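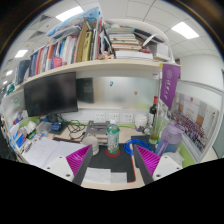

Workspace preparation is the part of a manipulation procedure most often left to habit, and it is the part the Granmont practice rules treat first. The rules divide any work surface into a task zone, a margin, and a background. The task zone is whatever the fingers may enter. The margin is the band in which an object can be struck by the outside of a finger or by the mounting block behind it. On an ordinary office desk the margin fills up quickly: a tall water bottle, a glass of liquid with stalks standing in it, and a wine bottle all sit along the right side, and the black cables under the monitor run toward the laptop stand. Under Rule 2 each of these is a margin object and has to be listed before the first grasp.

Home | Syllabus | Handouts | Lab Hours | Contact

Handout 6: Preparing a Shared Work Surface

Last updated: January

1. Open liquids
An open container may not stand in the task zone or the margin unless the liquid is the subject of the task. Closed bottles are allowed in either. A glass counts as open whatever it holds. Record its position on the surface sheet and move it to the background.

2. Cables
Loose cable is handled as a moving object. A coil may stay in the task zone if both ends are free and the coil is tied. Cable connected to powered equipment must be routed outside the margin or taped at intervals no greater than 29 cm. Outlets at the back of a desk stay reachable by hand at all times.

3. Finger pads
Inspect both pads before each session. Look for tears, glazing, and separation at the edges of the ribs. Pads are replaced in pairs; a new pad facing a worn one changes the grip center and invalidates the width calibration. The Hoveck tool log sets replacement at roughly 3,000 closures. Pads that fail inspection earlier are replaced earlier.

4. Paper and personal material
Readable documents, open notebooks, and group photographs are covered or removed before recording. If removal is impractical, enter them under "retained items" and get the desk user's written consent. Consent covers one session only.

5. Clutter level
Do not tidy beyond what sections 1 through 4 require. The Benavides and Hukum exercises are both graded on surfaces as people leave them, and results from a cleared desk cannot be compared with them. State the clutter level (low, medium, high) on the surface sheet before work starts.

For Tuesday: complete one surface sheet for a desk you do not normally use. List margin objects clockwise from the front edge. Sheets without a sketch will be returned.

Print this page | E-mail this page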